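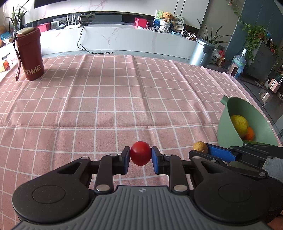 The Case for a Seeded Draw in the Flirstead Cup

The preliminary round of the Flirstead Cup will be drawn on a Thursday evening in April, as it has been for as long as the competition has had a preliminary round. Every entrant goes into the same pot. The first club out plays at home, the second travels, and by the end of the evening the opening months of the season have been settled for everyone. Supporters enjoy the occasion, and so do the clubs whose names come out well.

The cup's rules are now open for review, and the member clubs have been asked to submit views on the format. This essay argues that the open draw should be replaced, in the first two rounds only, by a draw that is seeded by division and limited by distance. From the third round onward the present arrangement should stay as it is.

Supporters of the open draw make a serious argument, and it deserves to be stated fairly. A cup is meant to be different from a league. The league rewards consistency over a long season, and the cup offers a small club the chance of one remarkable afternoon. If the draw is managed, the argument runs, the competition begins to look like a second league with fewer matches, and the smaller clubs lose the fixture they most want, which is a home tie against one of the leading sides.

The difficulty is that the open draw does not deliver that fixture very often, and it delivers it too early. Last season a club from the third division was drawn at home to Skamunden in the preliminary round. The match was played in the first week of the season, on a ground that had been reseeded over the summer, in front of 366 people. Many regular supporters were away. The home side had completed only part of its preseason program and lost by a wide margin. The same tie in the third round, in the autumn, with local interest built up by two earlier wins, would have drawn a far larger crowd and a better contest. The club received its big match and gained very little from it.

Travel is the second problem, and for many clubs it is the more pressing one. Skamunden lies at the northern end of the association's territory, and the clubs along the southern coast are a full day's drive away. Under the open draw, a southern club can be sent there in the preliminary round for a midweek evening match. Players at this level have jobs. Some of them work shifts, and a manager who must travel with 11 fit players and a thin bench is not preparing for a cup tie in any useful sense. Two clubs have withdrawn from the competition in recent seasons for this reason, and both said so plainly in their letters to the association.

The cost falls unevenly as well. Under the current rules, gate receipts are divided after the home club's match expenses have been deducted, and the visiting club pays for its own transport. Where the attendance is modest, the visiting share does not cover the hire of a coach. A first-division club can absorb that loss. A club that raises its annual budget from a bar, a raffle and a summer tournament cannot absorb it easily, and it has no means of planning for a trip that depends on the order in which numbered balls leave a bag.

The proposal is straightforward. For the first two rounds, entrants would be placed in regional groups of 8, with smaller groups permitted where numbers require it. Within each group, clubs would be seeded according to the division in which they finished the previous season, and the higher seeds would be drawn against the lower. The lower-ranked club would play at home in every case. Winners of the second round would then enter an open national draw, without seeding and without any limit on distance.

The home provision matters more than it may seem to at first reading. At present a small club has an even chance of playing its opening tie away, and an away defeat ends its cup season without a single match in front of its own supporters. Under the proposed rule, each lower-ranked club would be certain of one home tie against stronger opposition. That guarantee could be printed on a season ticket. It could be offered to a sponsor. A groundsman could be told about it in time to do something useful.

Some of the larger clubs have objected that seeding would require them to play away in the opening round every year. They are correct, and the objection should be answered on its merits. Their travel would be short, since the opponent would come from the same region. They would also avoid one another until the later rounds, when a meeting between two leading sides is worth most at the gate. Dimaculangan Park, which has hosted the final since the old county ground was closed, holds 600 in its main stand, and it has not been filled for a final in recent memory. In several of those years the strongest teams had already eliminated each other before the leaves were down.

A further objection is that local ties will become repetitive. Clubs in the same region already meet in the league, in preseason and, at youth level, almost every month. There is something in this. A supporter who has watched the same neighbor three times by September may not be eager for a fourth meeting. Two answers can be given. The seeding brings together clubs from different divisions, which do not meet in the league. The regional boundaries could also be redrawn each year, so that clubs near the edge of a region find themselves in different company from one season to the next. The association already redraws its youth boundaries on this basis, and the work is done in an afternoon.

The position of the sponsor has been raised at several meetings. Provico has supported the competition through its present form, and there has been some concern that a change of format would unsettle the arrangement. The member clubs should be cautious about this line of reasoning. The format of a cup ought to be decided by those who play in it. A sponsor is entitled to proper notice and a clear explanation, and it should receive both. It is also difficult to see why a commercial partner would prefer a first round with poor attendances and late withdrawals to one in which every tie is local and every host is motivated.

There remains the question of the draw itself, as an event. Many people are fond of it, and the association should not treat that fondness lightly. The evening in the clubhouse, with representatives from every member club in one room, is one of the few occasions on which the whole competition is gathered together. Nothing in this proposal would remove it. The regional groups could be drawn the same evening, region by region, and the open draw for the third round would become an occasion of its own later in the season, with better-known teams in the bag and more at stake for those listening.

It would be sensible to adopt the change for two seasons and then put it to a fresh vote. Attendance, travel costs and withdrawals should be recorded in both years and sent to all members before that vote is held. Clubs that wish to keep the open draw would have the opportunity to make their case on the evidence, and the rules could be restored without difficulty if that evidence supported them.

Submissions on the format close at the end of the month. Clubs in the lower divisions have often left such consultations to their larger neighbors, and the present rules reflect that habit. They are urged to reply on this occasion, even if their reply is brief, and to state what the last away tie in the preliminary round cost them.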